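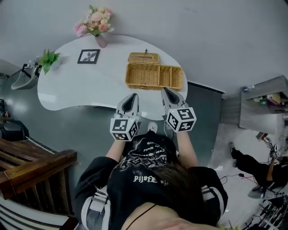 Grip Slip Fault: Questions We Keep Getting

Updated May. Applies to the hand-held grippers with the marker cubes, Trenstead and Rondby rooms. Bowen still on the old batch, see further down.

What went wrong?

The left and right hands got swapped in the log. Partway through a session the tracker lost one cube, picked up the other, and kept going as if nothing happened. No beep, no red light. 568 takes had to be pulled out of a set of 3,000.

Was anyone hurt?

No. One pinched finger on a separate occasion, see the jaw question.

Why didn't the software catch it?

It checks that two cubes are seen. It did not check which was which. If a cube dropped out and came back within 5 seconds it took the nearest label. With both hands close together over the same spot, say going for the same basket lid, nearest was often wrong.

Is it fixed?

Partly. The new Skerncombe build stops the take when a cube is lost and makes you start over. Annoying but safe. It does not repair old takes.

How do I know if my takes are affected?

Open the take, scrub to any point where the hands cross or come close. If the left trace jumps to the right side in one step, it's bad. Mark it SWAP and move on. Don't try to fix by hand, we had two people do that and it made things worse.

My cube feels loose. Can I keep going?

No. Stop. A cube that has turned even a little on its mount gives a wrong pose and the check will still pass. Tag the gripper, put it in the fault bin, take a spare.

Can I tape it?

No tape. Tape covers the pattern and peels off anyway.

What should I check before a session?

Both cubes tight. Wiggle test, every time.
No smudges or scratches on the printed faces.
Harness clips closed on both sides, strap ends tucked in.
Long hair tied back, it can hang in front of the camera or catch in a buckle.
Cables off the walking area or taped flat to the floor.
Left gripper in left hand. Sounds silly, has happened.

The harness buckle popped open mid-take. Now what?

Put the grippers down first, on the table, then reach for the buckle. Not the other way round. Take gets thrown out even if the buckle only opened for a second, the camera shifts and the calibraton is gone. Redo the calibration, 15 minutes.

Are the jaws dangerous?

They can pinch. The tips are pointed, so treat them like scissors. Don't hand one over tip first, don't squeeze near someone's face. If a jaw sticks closed do NOT pry it with your fingers. Release the trigger fully, wait, then tag it.

Two people are working in the same room. Is that a problem?

It was part of the problem. Cubes from a second person can come into view and get picked up. Keep the other pair of grippers out of the camera's view, or switch to the second cube set with diffrent codes. Check the codes before you start.

Do I get paid for pulled takes?

Yes. A swap is our fault, not yours. Pulled takes count as done.

When does Bowen get the new build?

Once the last old batch is through. Until then do the crossing check by hand at the end of every session.

Where do I report a fault?

Fault form on the tablet by the door. Gripper number, take number, what you saw. Short is fine.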